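Ticket 662: left gripper stops short of closing during stool assembly
Project: Cesham student robotics club, two-arm assembly task
Opened by: Annick Landry
Assigned to: Todor Janevski
Date opened: 15 January 2022
Status: open, workaround in place

Problem
When both arms are used to fit the legs into the white plastic base, the left gripper stops before it is fully closed and reports a position error. The right gripper closes normally. The error shows up only after the left arm has been moved across the body toward the base. Restarting the controller clears it until the next reach.

Setup
Black sheet on the floor, base on the sheet, one leg pipe at a time. Right arm holds the pipe, left arm steadies the base. Close command is 500 on both sides, and full close should read 600.

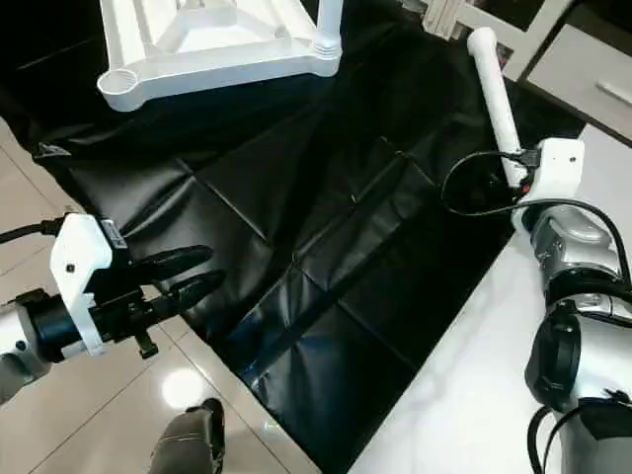
Step 1. Swap the gripper settings
Vittoria copied the right gripper's settings file to the left. Same error. Restored the old file.

Step 2. Check the finger travel by hand
Power off, moved the left fingers open and closed. No rubbing and no grit. Tightened one housing screw that had a quarter turn left in it. Same error after power on.

Step 3. Check the cable
Evaristo held the left gripper cable at the housing while I ran the reach slowly. The error came up at step 28 of the routine each time, when the cable pulls tight at the wrist. With extra slack fed forward by hand, the routine ran to the end four times in a row.

Workaround
Left cable clip moved back one position toward the elbow. Don't run the reach above half speed until the cable is replaced. Check the slack before each session.

Still to do
Order a longer cable from Galli (Annick).
Repeat the full leg routine at normal speed once it is fitted (Todor).
Gunvor wants the result before we sign up for the March meet at Stistberg.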